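Stinddale lab puts gripper controllers to the test, on screen only

STINDDALE - A software firm says its new gripper controller beats an older one at picking up awkward household objects. So far the proof comes entirely from a simulator.

Bandari released results in June from 556 simulated grasps, using a Franka arm with a two-fingered gripper in a virtual home. The company says its controller, called Diner, held on in 77 percent of them. It gave no matching figure for the older controller, saying only that Diner did better. 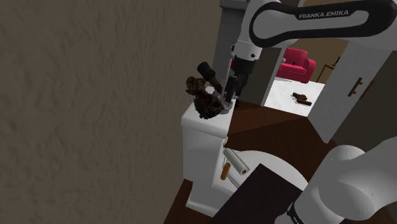
"Lumpy things are where grippers usually fail, so that's where we went," said Hertta Sjöberg, who ran the trials. She said the software picks its own finger angle and closing force.

Outside engineers want more. Esko Huttunen, who tests arms for the parts maker Ikonen, said friction in a simulator is whatever the programmer types in.

"Give me 100 tries on a real bench with a dirty gripper," Huttunen said. "Then we can talk about 77 percent."

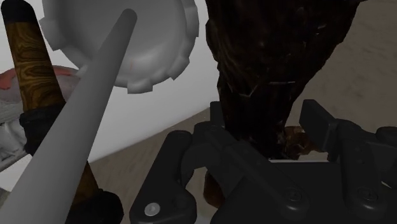
Bandari also left out how long a grasp had to last before it was scored as a success. Asked about that, Sjöberg said the cutoff was 2 seconds. Huttunen called that short for a robot meant to carry things from room to room.

The company plans hardware trials but would not name a date or say who will check the numbers. Santeri Savolainen, its sales chief, said customers can already order the software. He declined to give a price.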